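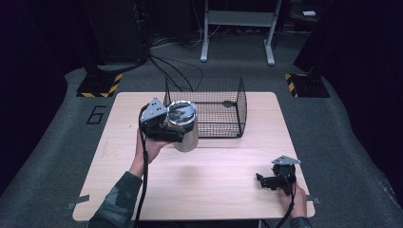 Ximeng Zou 来信提出,本栏上一期关于手持夹爪掉件的说明只谈了夹持力,没有谈线缆,而其所在班组两次掉杯,查到最后都与线缆有关:手腕一转,线被桌沿挂住,夹爪先被拽偏,杯子随后才从指间滑出。来信还问,杯子落下后外观完好,夹爪是否可以接着使用。

打印本页 | 用电子邮件发送本页

11/11/2021
Ramora 作业安全组 供稿

来信所述情况属实,且有普遍性。上一期的内容确有遗漏,现就手持夹爪在台面作业中发生掉件、夹手、松指等故障时的处置办法作统一说明。本页适用于采用 Trostach 手持夹爪进行日用器皿取放的各班组,包括杯、碗、罐类物品放入网篮、沥架及类似容器的作业。以往分发的零散提示与本页不一致的,以本页为准。

一、事情的经过

三月,Macedo 车间在取放不锈钢杯时发生一起掉件。操作人左手持夹爪,将杯子送往网篮上方,杯底尚未越过篮沿,杯子即从指间脱出,先碰篮沿,再落到台面,最后滚下桌子。操作人下意识用另一只手去接,另一只手里也握着夹爪,指尖打在左手手背上,造成表皮擦伤。杯子本身只有一处轻微凹痕。

事后拆检,掉件的那只夹爪自上次维护起已开合 1,783 次,低于 2,950 次的更换限度,按次数看不应有问题。问题出在一侧指块的固定螺钉上:螺钉已退出少许,指块受力时向外偏转,两指内侧不再平行,夹持圆筒形物品时只剩一条很窄的接触带。与此同时,沿指块走的细线有一段没有固定住,操作人当时转腕,线绷紧后又给了指块一个侧向的拉力。

两个原因单独存在时,杯子未必会掉。班组此前数日内已有人反映这只夹爪“夹着发飘”,但没有登记,也没有换下来。安全组认为,这一点比螺钉本身更值得注意。

二、掉件以后先做什么

物品脱落时,不得伸手去接,也不得用夹爪去挡。让它落下。不锈钢杯摔一下,损失有限;手持金属安装板和硬质指块去接,伤到的是手背、手指,或者旁边的人。

物品落定后,按下列顺序处理:

1. 松开扳柄,使两指张开,将夹爪平放在台面中部,指尖朝向无人的一侧。
2. 确认双手有无伤口。戴手套的应摘下手套查看。
3. 切断夹爪供电或拔下信号线。先断电后拔线,次序不得颠倒。
4. 拾起掉落物品。物品滚到线缆之间的,先理开线缆再拿,不要直接抽。
5. 在夹爪上挂停用牌,登记。

来信询问杯子完好时能否继续使用夹爪。答复是不能。杯子的外观说明不了夹爪的状态。凡发生脱落,无论物品有无损坏,该夹爪均须做完本页第三节的检查方可恢复使用。检查熟练以后用不了多长时间,班组不应以赶进度为由省去。

三、指块的检查

指块应在断电状态下检查,光线要足,最好把夹爪拿到浅色台面上方,从安装板一侧向下看。浅色台面上,两指之间的缝隙和指块的歪斜都容易看清。

先看对称。两指张到最大,指尖应处于同一高度,内侧面相对。一高一低、一前一后,或者一侧内面明显外翻的,即为松指。再看磨损,主要看边缘和指尖。边缘发毛、表面有擦痕,属于一般磨损,可以继续用,但要记下来;指尖缺角、沿层纹开裂的,立即更换。打印件的裂纹常常顺着层纹走,侧着光才看得见,手指甲轻轻划过去会有挂住的感觉。

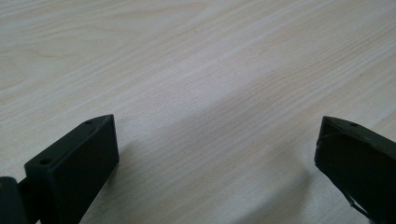 两指张开,中间未夹物品;右侧指块上可见一根细线。

看过之后用手试。一手固定夹爪主体,另一手捏住指块根部,向左右、上下各轻推一次。有晃动的,检查螺钉。推的时候手指放在指块外侧,不要伸进两指之间,哪怕已经断电。部分型号内有回位弹簧,断电后仍会合拢。

螺钉松动的处理办法:

将螺钉全部退出,擦净螺纹,看孔内有没有塑料碎屑。有碎屑的,用软毛刷带出,不要用嘴吹。孔壁完好的,装回螺钉,用短柄螺丝刀拧到有明显阻力为止。打印件上的孔吃不住大力,用长柄工具或电动螺丝刀很容易把孔拧滑。孔一旦拧滑,这块指块就报废了。有人往孔里塞牙签、滴快干胶再拧,在家里修柜门可以这样做,用在夹爪上不行,安全组在旧件中已多次见到这种修法,拆下时指块根部都有裂纹。

一侧指块更换时,另一侧须同时更换。新旧混装会使两指内侧的摩擦不一样,夹圆筒形物品时杯子会慢慢转动,操作人往往以为是自己手不稳。

四、线缆

本节根据来信补充。

手持夹爪有两类线,一类从夹爪下方引出,经过手腕通往桌外;另一类是贴着指块走的细线。两类线的毛病不同,要分开看。

从下方引出的主线,要害在余量。余量太短,手向前伸或者转腕时线就绷住;余量太长,线在桌沿外垂成一圈,容易被膝盖、椅背或者脚带住。比较合适的做法是,操作人双手伸到台面最远的工作位置,例如网篮后沿,再转腕到最大角度,此时线仍有一点松弛,即为合适。不同的人臂长不同,换人操作时要重新试。换人不试线,在登记里是很常见的疏漏。

主线经过桌沿的地方,应有圆滑的护边。没有护边的,可用布基胶带在桌角和桌沿包一层,胶带两端压平。胶带翘起的头要及时剪掉或重贴,翘头会勾袖口,也会勾线。穿长袖作业时,袖口应收紧,主线走在袖子外面,不要为了整齐把线塞进袖管。塞进袖管的线一旦被挂住,人的手臂会跟着被拽走,想松手也来不及。

贴指块的细线,要害在固定。每次开工前,顺着线从指尖摸到根部,有鼓起、离开指块的地方,重新固定。固定时使两指先张到最大,再压线,否则张开时线会被扯断或者把指块拉偏。细线表皮发白、变硬、有压痕的,停用更换。Hiltis 的细线较软,弯折处可以压得小一些,但不得对折。

地面上的线同样要理。地毯上的线看着服帖,脚底一带就会起圈,深色线落在深色地毯上尤其不易看清。通道上的线一律过线槽,操作人脚下不留线。收工时线缆盘成大圈挂起,不要绕在夹爪上,也不要绕在设备底座的四周。

五、夹什么,怎么夹

不锈钢杯外壁光滑,有拉丝的比抛光的稍好,沾了油或者洗洁精之后两者没有差别。作业用的杯子应先洗净、擦干,戴手套拿取。杯壁上残留的标签胶须清除,可用食用油浸一会儿再擦,然后用热水和少量洗洁精洗去油,最后用干布擦干。用油除胶之后没有把油洗净就交回作业台的,今年已有数起,均造成打滑。

夹持位置取杯身中段略偏上。夹得太高,杯底甩动;夹得太低,杯口一歪就翻。上粗下细的杯子容易往下溜,两指应略向下倾,使指面贴合杯壁的斜度。带盖的杯子须先把盖子取下,或者确认已旋紧。杯中不得盛有液体。培训时用水来演示“稳不稳”的做法,即日起停止。

放入网篮时,杯底先越过篮沿,再水平移到位置上方,然后下降。不要贴着篮沿斜着往里送。铁丝网篮的沿口是掉件最多的地方,杯底碰到沿口,力会传到指尖上,本来就松的指块多半在这时候偏出去。杯底接触篮底以后稍停一下再张指。篮底有其他物件的,先清出来,或者选空的位置放。

双手各持一只夹爪时,空着的那只应放低,指尖不对着另一只手,也不对着自己的身体。两只夹爪在篮口上方交叉,是夹手事故的主要情形,应一只退出以后另一只再进入。

六、网篮与台面

网篮也会引起故障,只是很少有人往这方面想。铁丝断头会勾住细线。检查的办法是用一只旧尼龙袜套在手上,沿着篮子内外抹一圈,勾丝的地方就是有毛刺的地方,用细锉锉平,或者换一只篮子。篮底不平、放在桌上会晃的,在低的一角下面垫薄毡片。直接把网篮粘在台面上的做法不予推荐,碰撞时篮子能滑开一点,对夹爪和手都好。

木纹台面应保持干净干燥。清洁用拧干的湿布顺着纹路擦,再用干布过一遍,等 20 分钟后开工。不要在台面上打蜡,也不要喷家具光亮剂,这类东西会沾到杯底,再从杯底沾到指面上。指面一旦沾了蜡,用酒精棉片擦两遍,仍然发滑的按磨损件处理。台面上的碎屑、螺钉、胶带头,每次收工时清走。夹爪压到一粒小螺钉上,足以把指尖硌出缺口。

七、恢复使用

检查合格的夹爪,应先空载开合数次,听声音。有咔嗒声或者开合不顺的,退回检修。声音正常的,夹一只空杯,在离台面一掌以内的高度保持 60 秒,杯子不转动、不下滑,即可恢复。试夹时台面上铺一块折叠的毛巾,周围不站人。

恢复使用以后的第一个工作时段,由原操作人以外的人再查一次螺钉。Macedo 车间三月的那只夹爪在拧紧螺钉、装回使用的当天下午再次松动,查明是孔壁已经受损,第一次检查时没有看出来。该车间随后把同批指块全部拆下核对,又换下若干。

八、登记

登记表应写明夹爪编号、累计开合次数、夹持的物品、掉落时所处的位置、线缆状态、处理办法和处理人。“发飘”“有点松”“不太跟手”这类说法也要登记,照原话写,不必等到说得清楚再写。登记人不因登记而承担责任,班组负责人不得以登记次数评价操作人。

开合次数达到 2,950 次的,不论外观如何,两侧指块一并更换。次数未到而出现本页所列任何一种情形的,按情形处理,不以次数为由推迟。

来信中还提到,建议在夹爪上加一根腕带,以免夹爪本身脱手。安全组试用过一种可脱开的腕带,受力较大时能自行松开,目前还没有结论。普通的不可脱开腕带不得使用,理由与线缆不得塞入袖管相同。各班组如有试用过的办法,请将做法和登记表一并寄来。

九、几处更正

上一期第二节称“指面发滑时可垫一层橡皮筋”,现予撤回。橡皮筋受压后会移位,并可能卷进指块根部。需要增加摩擦的,使用配套的指面贴片,贴之前用酒精擦净并晾干。

上一期关于收纳的一段,将夹爪“指尖朝下放置”误作推荐做法。夹爪应平放,或者挂在专用架上,指尖不受力。

打印本页 | 用电子邮件发送本页

相关内容
不锈钢杯标签残胶的清除与复洗
铁丝网篮毛刺的检查和修整
打印件螺纹孔拧滑后的判定
桌沿护边的几种做法
Trostach 手持夹爪指块更换步骤

近期更新
地毯区域线缆的收放
Hiltis 细线的储存与报废
登记表填写说明(修订)
木纹台面的日常清洁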